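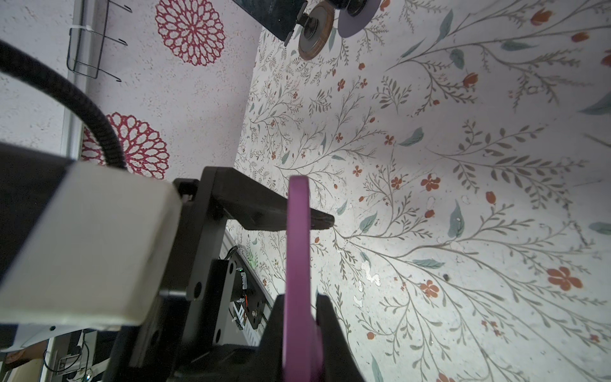

Can the arm do household chores without help yet?

It can do a few of them, one at a time, if you set up the work area first and stay nearby. Wiping a flat surface and moving light items from one spot to another are the jobs to start with. Folding laundry and loading a dishwasher still need a person to step in often.

Setting up a first chore

1. Switch the arm off and check that the gripper moves freely by hand.

2. Look over the gripper finger for cracks or play. Tighten the mounting screws if needed.

3. Move the arm slowly through its full reach. Make sure no cable pulls tight or rubs.

4. Switch the arm on and wait for the Brusutero panel to show Ready.

5. Choose Chores, then Single Task. Set the speed to 33 percent.

6. Run the task 3 times with one light item. Keep a hand near the stop button.

Note: Patterned cloth can confuse the wrist camera. If the gripper closes on a print and misses the item, go to Camera, then Background, and run the setup again with the cloth in place.

Note: A pass in Single Task does not mean the chore will work in Repeat mode. Our tester, Ginevra Piras, runs each chore 1000 times before it is added to the Brultness list. The list has 8 chores as of April 21, 2026.

Caution: Do not use the arm with knives, hot pans or open containers of liquid.

Caution: Keep children and pets out of reach of the arm while it has power, even when it is still.

If the arm stops in the middle of a task, see Clearing a Stop.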